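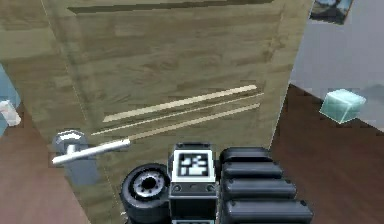 Search the collection Go

Purbridge gets its harbor picture back, and it's a different color

October
By Ignacio Gallagher

I have walked past "The Ferry Stairs at Illora" probably a thousand times. It hung on the landing of the Purbridge museum when I was a kid, and my main memory of it is brown. Brown water, brown boats, a brown sort of sky with a lady in a brown hat. I liked it fine (I liked the frame better, to be truthful, it has little shells carved in the corners).

Well, it went back on the wall this morning after 2 years in the conservation studio, and I stood there with my coffee going cold outside the door because they won't let you bring it in, and I could not believe it was the same picture. The water is green! The hat is blue, a really loud blue, and there's a whole row of washing strung up between two houses on the right that I swear I'd never seen in my life.

Tania Howlader did the cleaning. She told me the painting had three separate coats of varnish on it, and the top one had been put on over a good layer of soot, back when the landing was heated by a coal stove. She worked on it with cotton swabs in patches not much bigger than a postage stamp, and she kept a tally on the studio wall of how many swabs she went through. Final number: 3879. She said she stopped enjoying the tally somewhere in the first winter but by then felt she had to keep going.

The painter was Edwin Parsons, who lived over the chandler's in Illora and showed pictures in the city now and then without ever getting much notice for it. The Ferry Stairs is the one people around here know, and it's been on calendars and on the lid of the shortbread they used to sell at the station. The old story is that the lady in the hat is waiting for a husband who's been lost at sea. My grandmother told it to me that way and I'd guess yours did too.

Now the story may be in some trouble. With the dirt off, you can see that the lady has a ticket in her glove, and that the ferry is coming in behind her, and she's looking the other way, at a man who is trying to get a goat up the steps. She's laughing at him. It's a small thing, her mouth is about as big as a grain of rice, but once you've seen it she doesn't look like a widow of anybody.

Beryl Sugden, who wrote the new wall label, thinks Parsons meant it to be funny from the start. He'd done a couple of comic drawings for a weekly paper before he took up oils, and there's a goat in one of those too. She also turned up the receipt from when the town bought the picture, for 50 guineas, and on it somebody has written "the goat subject." So at the time people plainly knew there was a goat! How the sad version got going after that, she can't say. Her best guess is that the varnish darkened, the goat went into the shadow, and all anyone could make out was a woman alone by the water.

There's a bit of an argument over it already. Marjorie Ellwood, who has given the Saturday-style tours there for as long as I can remember, says she'll go on telling the widow story alongside the new one, and I'm kind of on her side. She also thinks the cleaning went a touch too far in the sky, where you can now see a pinkish ground coming through over the rooftops. Howlader's answer is that the pink was always part of it and that Parsons left it showing on purpose around the clouds. I looked at it from close up and from the bench and I couldn't tell you who's right. From the bench it looks like evening.

The frame has been done too, by Fekeck, the gilders, and they've put back one shell that had been missing from the lower left corner. It's a shade brighter than the others. I found it right away, and then I couldn't stop looking at it, which is probably my problem and no one else's.

The picture is on the landing again, same hook, with a lamp over it this time. Parsons's two pencil studies for the figures are in the flat case underneath until spring, and they have to stay under a cloth, so lift it and put it back when you're done. The museum opens at ten. Postcards of the cleaned version aren't in yet, so the shop is still selling the brown one.

Comments (4)

ferrygirl1386
My mother had that shortbread tin and kept buttons in it. She would be furious about the goat.

Rangi Sheehan
Went at lunchtime. The blue is wonderful. I'm with Marjorie on the sky though, it looks unfinished over the chimney.

D. in Illora
Those steps are still there behind the boatyard if anyone wants to compare. He moved the church.

ferrygirl1386
He did move the church! I always thought that was just me.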